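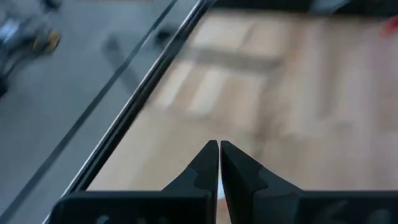
Bench notebook, Vurwood workshop, packing side
Friday, September, written up after the late break

Second week with the arm on the sorting bench. Notes mostly for Fionnuala and for whoever takes the bench on Monday.

Started at the usual time. Homed the arm, ran the empty cycle, no faults. Fingers closed and opened fully on the first try. Speed left at the setting Nuala Mac Mathúna put in on the first day. I was tempted to turn it up and didn't.

Job for the day was the Drulura order, 2,000 small hinge packs into trays of 50. Before the arm, that was two people at the bench for most of a shift, one picking and one checking, swapping over when your wrists had had enough. Now it is one person at the bench and one on the floor bringing trays and clearing full ones. Same headcount, different day. Rima did the floor in the morning and said her feet hurt more than her hands for once.

Things that went wrong:

Packs landing on their side in the tray. Happens when the seal is folded under and the fingers close on the fold. The arm carries on as if all is well. I stopped it 5 times before lunch for this. After lunch I turned the packs seal-up when loading the infeed and had one more all afternoon. It does mean somebody is handling every pack before the arm does, so I'm not sure what we have saved on this product. On the bigger packs it isn't a problem.

Travel move between the infeed and the trays goes out wide, near the rail side of the table. There is no need for it to go that way with nothing in between. Nuala says it is left over from the first layout, when the fixture was in the middle. She will re-teach the two points. Until then keep your cup and your notebook off that side.

Slow restart after the stop button. You have to clear the fault, home, then confirm on the screen, and it was taking me long enough that a queue built up at the infeed. With practice it got better. Wrote the steps on a card and taped it by the screen. If the card goes missing, it is: clear, home, check the fingers are empty, confirm.

What I noticed about the work itself. Picking by hand, you don't think about it and you can talk. Watching the arm, you have to keep half an eye on it and the other half on the infeed, and by three o'clock I was more tired than I expected for somebody who had lifted very little. Rima found the same when she took over. We agreed to swap every hour instead of at the breaks. Would like that made the rule and put on the rota.

Also the noise. It isn't loud but it is the same noise over and over. Radio is now on the shelf at our end.

Fionnuala Moynihan came down at two and asked how we were getting on. I told her the above. She asked if one person could run the bench and the floor together. I said on the big packs maybe, on the hinge packs no, and that I would not want to try it until the restart is quicker. She wrote it down. She also said again that no one is losing hours over this, and I said it would help people to have that on paper. She is going to ask.

The other thing people keep raising is who gets trained. At the moment it is me, Rima and the two on earlies. Nic Giolla are offering a half day here on setting points and changing fingers, up to 15 people. I think all of the packing side should go, including the ones who say they don't want to. It is not hard once someone has shown you, and I don't like the idea of only four of us being able to stop and start it properly.

Order finished before the end of shift with one tray short-counted. Found the missing pack under the infeed. Recounted the trays on either side by hand and both were right.

For Monday:
– re-teach the two travel points (Nuala)
– ask Drulura whether the seals can be folded the other way, or flat
– hourly swap onto the rota
– spare finger pads, we have one set and it is the set on the arm
– names for the Nic Giolla half day, sheet is on the door
– proper holder for the restart card, the tape is already lifting

Arm homed and powered down, bench wiped, full trays on the pallet by the roller door. Key is in the usual drawer.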